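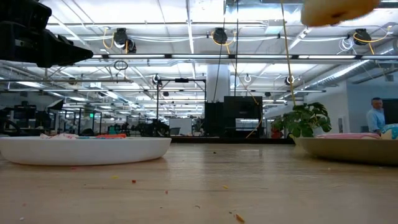
Page 13

About Trelach

Trelach began with Houda Tazi, a long wooden table and a habit of never throwing away a good bowl. Families come to us to learn the gentle art of tidying up (soft toys, bits of fabric, all the small bright things that wander off), and we like to start small, with two shallow bowls and whatever is in them. A few crumbs on the tabletop never bothered anyone here, and there's usually a green plant close by to keep us company.

Othmane Badawi looks after our shelves, and he's very fond of them! Orange, red and gray bins, tier upon tier, with a couple of red ones up on top next to a cardboard box.

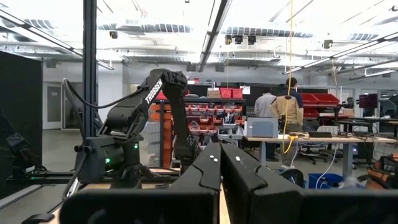 Come and See Us

We're in Suite 692 of the Villca building, and the door is open from nine in the morning.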